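Home | Bench notes | Rosters | Archive

24/01/2024
Vilmos Juhász
2 comments | 2 shares

Spent the better part of the morning on the wet bench in 409, which has needed a bit of love since the Jarholm samples went out. I do enjoy a slow bench day – kettle on, radio low, and no one chasing me for a spreadsheet. First job was to settle where the pipette stand lives, and I'm happy with it where it is, with the rack of tips close enough that you needn't stretch over anything wet to reach one.
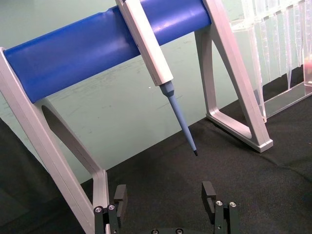
Pipette on its stand, no tip fitted.

Please do hang it back up like that when you're finished, everyone. I know it's tempting to lay it down for a minute while you label a tube, and I've done it myself more often than I'd care to admit, but liquid creeps up into the barrel and then we're all wondering why the Vunley dilutions look odd.
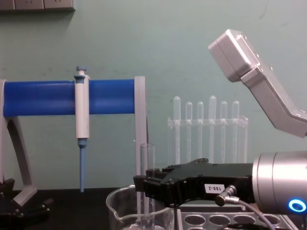

I've also gone back over the volume check from September. We were dispensing 50 microlitres of water onto the balance and writing down whatever came up, without letting the reading settle first, so I'd like to do the whole set again before I trust any of it. The old sheets are in the Mulley folder (the green one, behind the glove order forms) if you want a look.

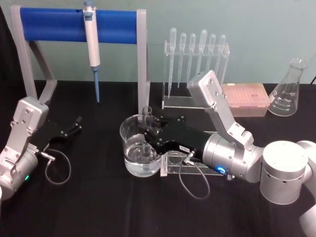
Plain water is fine for practice runs, by the way, and a beaker half full is plenty. Fill it any higher and the narrow glassware gets awkward to lift out without dribbling down your sleeve. For rough transfers use the plastic droppers and save the good pipette for work that has to be measured.
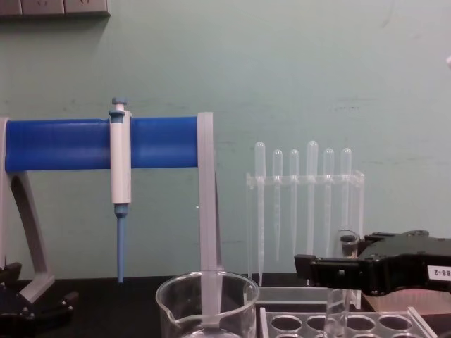 Ní Chonaill reckons the droppers ought to be thrown out after each colour of dye, even if they've been rinsed, and would like that written on the bench card before the next group comes through. Fair enough, I'll add it this afternoon. Still to do: order more tips, find the balance cover, redo the volume check.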